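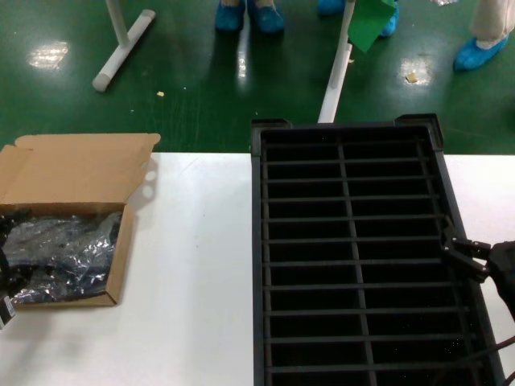
4.2. Comparación de controladores de agarre en la extracción de piezas embolsadas

La tarea consiste en extraer de una caja de cartón abierta un artículo envasado en bolsa, transferirlo sobre la mesa y depositarlo en una bandeja negra con compartimentos. Se compararon dos controladores de agarre, Harklow y Druden, montados sobre la misma célula de dos brazos y con idéntica trayectoria nominal. Harklow cierra los dedos hasta una consigna de posición fija; Druden regula la corriente del motor y detiene el cierre al detectar una pendiente de carga. Ninguno de los dos dispone de información previa sobre el espesor del contenido.

Se realizaron 200 extracciones por controlador. La ganancia de posición se fijó en 975 unidades internas para ambos, y el tiempo máximo por ciclo en 13 s. Los ciclos que superaron ese límite se contabilizaron como fallo, con independencia de que la pieza llegara después a su compartimento. La anotación fue efectuada por I. Szénási y revisada por A. Osman; las discrepancias se resolvieron sobre el registro de corriente.

La fase de transferencia se evaluó con la pinza izquierda cerrada sobre la bolsa y la derecha abierta, en espera junto al borde de la bandeja (Figura 4, panel central). En esta configuración el artículo avanza en voladizo y cualquier giro residual en torno al eje de los dedos se traduce en un error lateral en el extremo libre. 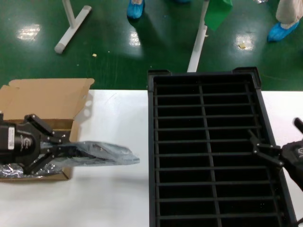 Harklow presentó la menor dispersión en este tramo, dado que la posición final de los dedos no depende de los pliegues del plástico. Druden interrumpió el cierre de forma prematura en varias repeticiones, al interpretar la resistencia del material arrugado como contacto con el contenido. El efecto disminuyó al elevar el umbral de pendiente, a costa de una mayor compresión de la bolsa.

El comportamiento se invierte cuando intervienen ambos lados. Con la bolsa tensada entre los dos efectores (Figura 4, panel inferior), la consigna fija no absorbe los errores de sincronización entre brazos y la tracción se transmite íntegramente al plástico. Para este caso se registraron las corrientes a 2000 Hz. 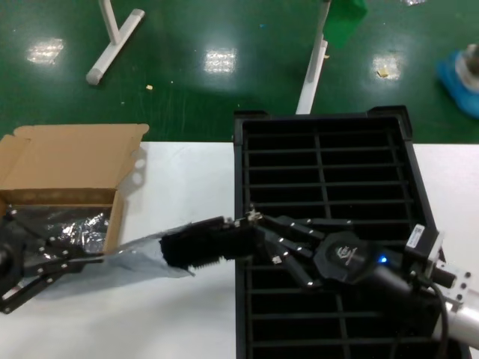
El registro muestra oscilaciones sostenidas con Harklow y una respuesta amortiguada con Druden, que cede en apertura antes de alcanzar el límite del motor. La variante Bognár, que conmuta entre ambos modos según el número de efectores en contacto, se describe en la sección 4.3. No se modificaron las yemas de los dedos entre series; los resultados con las yemas Fosent se recogen por separado en el apéndice B.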